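Priken abre a novos utilizadores a linguagem de programação Ternura

Versão 4 do compilador passa a ter código aberto e traz um sistema de tipos revisto

2024-09-10 – A Priken anuncia a publicação da versão 4 da Ternura, a sua linguagem de programação funcional para computação simbólica. O compilador, a biblioteca padrão e a documentação ficam disponíveis sob licença de código aberto. Até agora, o acesso estava limitado às instituições inscritas no programa de testes. 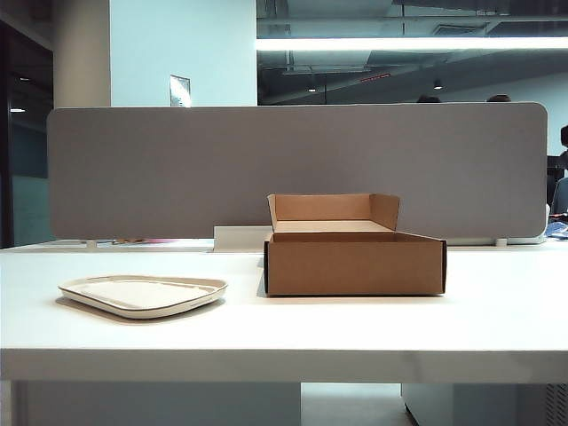
A Ternura nasceu como ferramenta interna para escrever demonstradores de teoremas e sistemas de regras. A sintaxe mantém as listas e as macros herdadas da tradição Lisp, mas acrescenta inferência de tipos e módulos compilados em separado. A nova versão corrige 351 problemas comunicados durante os testes, a maior parte no coletor de memória e nas mensagens de erro.

O ambiente de desenvolvimento, chamado Pidumden, foi também atualizado. Inclui um depurador que permite recuar na execução, um avaliador interativo e suporte para blocos de notas. O manual de referência tem 375 páginas e está disponível em português e inglês.
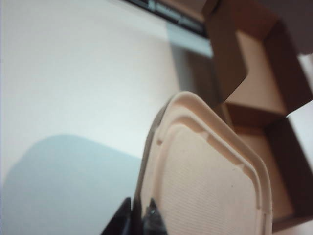

A adaptação a máquinas com vários processadores foi feita em parceria com o laboratório Ankrah, que utiliza a linguagem no ensino de lógica e de inteligência artificial. O laboratório mantém ainda um repositório com cerca de 500 exercícios resolvidos, de acesso livre.

Os programas escritos para a versão anterior continuam a compilar, com uma exceção – as macros que dependiam da ordem de avaliação dos argumentos têm de ser revistas. Um guia de migração acompanha a distribuição.

Em outubro, a Priken vai realizar uma sessão em linha de apresentação, com inscrição gratuita na página do projeto.

Sobre a Priken
A Priken desenvolve compiladores e ferramentas de verificação de software para universidades e empresas.

Contacto para a imprensa: gabinete de comunicação da Priken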